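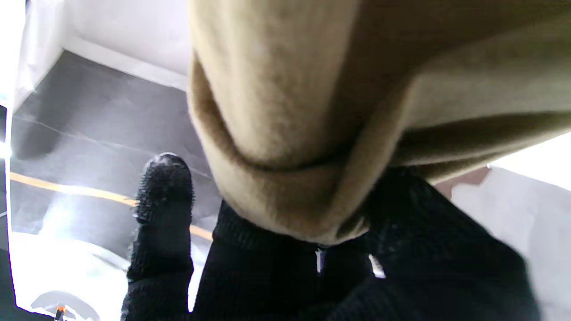

How to fold a fleece throw so it stays folded

Filed under Linen & Laundry, 05/11/2023

I own too many throws. I also own a shelf that is not very deep, and for years the two did not get along. Every guide I tried promised a neat square that would "stand up on its own", and every one of those squares had slumped by the next morning. So I'm wary of folding advice, including my own, and you should be too. Try this once on one throw before you pull the whole cupboard apart.

What follows works for fleece, brushed cotton and most felt-like fabrics. It does not work for chunky knits, whatever the videos say. Those want to be laid flat in a drawer and left alone.

What you need

A flat surface bigger than half the throw. A bed is fine. The floor is better, if your knees will put up with it.
Your hands.
A lint roller, if you have pets.

You'll see folding boards for sale. I bought the Clirnora one and used it for 2 throws. It is sized for shirts, and a throw folded around it comes out as a thick wad with a hump in the middle. It now lives behind the dryer. Coststead sells a fabric band that goes around the finished bundle, and I suppose it does hold things together, but so does a strip cut from an old pillowcase.

Step 1. Find the real edges

Pick the throw up by one edge, not from the middle. If you grab it from the middle you get a big soft bulge with the hems curled up underneath, and you'll be hunting for corners for the next five minutes. Run your hand along the hem until you hit a corner, hold it, then run the other hand along to the next one. Those two corners should be at either end of a short side.

Step 2. Uncurl the hem

This is the step most guides leave out, and I think it's the one that matters. Fleece hems roll. Fold over a rolled hem and you've built a lump into the bundle, and each extra fold makes it worse. Lay the throw down and flatten the hem with the side of your hand, working from the centre out to each corner. Don't pull hard, as cheap fleece stretches and won't come back. If it keeps rolling, turn the throw over and try from the other side.

Can you iron it flat instead? I wouldn't. Polyester fleece can melt or go shiny, and the label will usually tell you to keep the iron away from it.

Step 3. Fold in thirds, long way

Bring one long side in by a third, then the other on top of it. Most instructions say halves. Halves leave all the loose edges on one side, and that's the side that flops open. With thirds, one edge is tucked inside and there's only one left to deal with.

Smooth it gently. You aren't trying to squeeze every bit of air out, and with fleece you won't manage it anyway.

Step 4. Fold up and tuck

Fold one short end in by about a hand's width. Starting at the other end, fold the strip over on itself, again and again, until you reach that first fold. Now open the little pocket it makes and push the bundle into it. That's the lock. If the pocket is too tight, undo it and make the first fold wider.

Step 5. Shelve it on its edge

Smooth side facing out, pocket side down. Stacked flat, the bottom throw is always the one somebody wants.

Does it last?

Mostly. A reader, Chang-ho Pyo, wrote to say his came undone within a week. He was using a very slippery throw with a satin backing, and I have no answer for satin. A basket, maybe.

My own have held since May, apart from the one on the couch, which gets used every night and is never folded by anyone but me. The oldest one sags a bit on the left. I've refolded it a few times and it still sags, so I've put it at the end of the row with the wall to lean on.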